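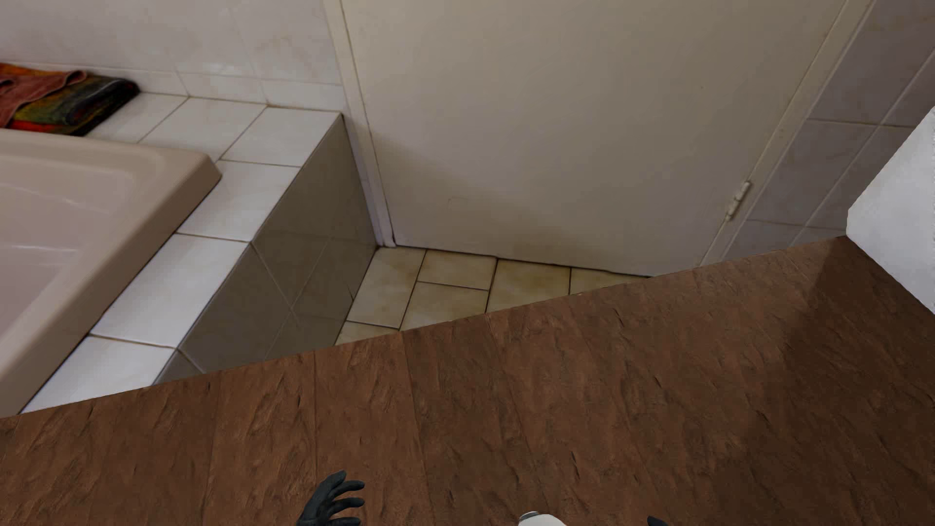 Bathroom corner, tub end and door. Render.

7/29/19

Relocation handbook, Grindasar section. Notes from going through the newcomer replies.

Finished reading the second batch of questionnaires from people who moved to Grindasar in the past couple of years. Same questions as the Kollbridge batch, so the two can be compared later. Wrote up housing and paperwork today. Schools and health still to do.

Housing. Nearly everyone took a short rental first and regretted signing the long lease too early. The usual complaint is the deposit. Landlords in the old town ask for 2 months up front, and several people paid a third because the agent said it was normal. Old handbook text doesn't mention this at all. Added a line under "Before you sign."

Rents quoted run from 900 a month for a one-bedroom near the river to 2000 for a family place on the hill side. Those are in dollars, converted by the people themselves, so the rate is whatever they used. Need to redo in local currency before it goes out.

Furnished means different things. In Kollbridge it meant beds, table, stove. In Grindasar two replies say the place came "furnished" and had no stove. Put in a short list of things to ask the agent. Water heater should be on it, also who pays for the building guard.

Paperwork. The residence form changed in spring. Old form is still the one on our page — replace it. People who applied with the old one were sent home and had to start again. The fee of 200 is paid at the bank on the corner, then you bring the slip back to the same window. Bring copies of the slip. One person says they wanted one copy, another says three. Wrote "bring several."

Language. Most wished they had learned numbers and street words before arriving. The Odton evening class gets good comments but fills up fast, and the next intake is August. Check whether they still take people without the residence card. Left a note in the draft so it doesn't get lost.

Getting around. Mixed. Shared vans are cheap and go everywhere, but the stops aren't marked. People learn them by asking. Those who bought a car in the first months mostly sold it again. One reply has a very long paragraph about parking that I haven't tried to cut down yet.

What they missed. Cheese, libraries, quiet. Several said the first rainy season was harder than the move. I think that belongs near the front of the section. At the moment it sits on the last page under "Other."

Problem with the comparison table: Kollbridge replies came in by year of arrival and Grindasar replies by age group, so the columns don't line up. Either ask Nistor for the raw sheets or drop the table. I would drop it. The text covers most of it anyway.

To do
- new residence form, both languages
- local currency figures
- cut the parking paragraph
- write to Odton re class and card
- schools and health, start with the replies from families

Draft is in the shared folder under Grindasar, second version. Please comment in the margins and leave the text itself alone until I've done the schools part.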